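Drinen shared workspace trial: safe working practice around the arm
Progress report to the Staturo fund, second period, ending April

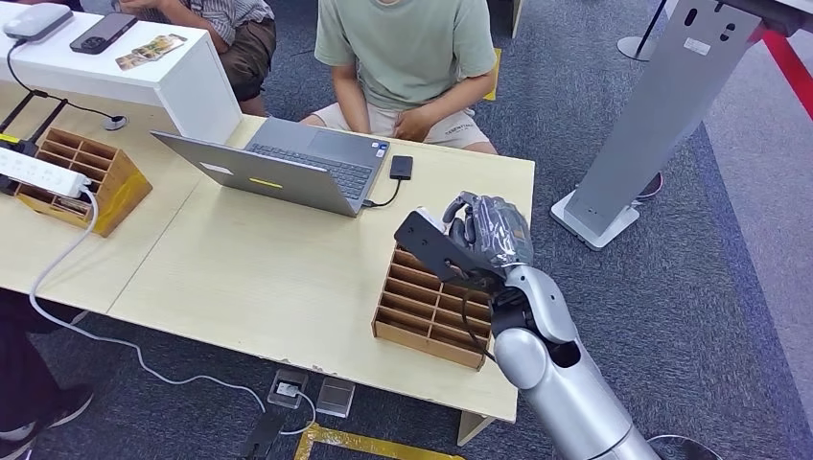 The house rules for working beside the arm are now in their third draft, and this report covers what changed and what is still open. The first draft was adapted from the set Abella uses at its own site and assumed a fenced cell. Ours is a shared table, so most of the wording about gates and interlocks had to go. In its place we have a section on people seated within reach of the table, and on what may be left on it. A laptop is allowed while someone is sitting at it, as are the compartment trays. Fingers covered in clear plastic film, as on the hand over the tray, now have a rule of their own: the covering is checked before each session and replaced if it has torn or worked loose near a joint. Yellow tape on the carpet marks the floor outline, and the draft says who may move it and who has to be told.

Work done this period

We logged 34 supervised sessions. Every session now starts with a stop test, carried out by the person who will be nearest the arm and not by the operator. This added a few minutes to each start and there were complaints at first, mostly about having to repeat it after lunch. We have kept it.

The log holds 2237 entries. Most are routine starts and stops. There were 5 unplanned stops, none involving contact with a person. Two came from a loose connector, one from a software fault that Nillport has since corrected, and two were pressed by people who were unsure whether the arm was about to move. We count those last two as correct use of the button and the rules now say so in plain terms.

Cables

Our insurer's visit brought up trailing leads. The carpet has floor sockets, which helps, but long leads still hang from the table edge down to them. The draft asks for leads to be clipped where they leave the table and kept away from any side where people walk. We do not yet meet this everywhere. Clips have been ordered and the walkway side will be done first.

Not finished

The speed limit for work with people seated at the table has not been agreed. Abella suggested a figure and we would like to test it with a loaded hand before writing it down. The training sheet for visitors is also late — it runs to four pages and needs to be one.

Spending

We are within budget. An underspend of £500 on signage is available, and we ask to move it to the second stop button, which would be fixed on the side of the table furthest from the operator.

Next period

Draft four goes to Nillport for comment, followed by a walk-through at the table with people who have not worked beside the arm before. We will send the marked-up draft with the next report, along with the stop log in full.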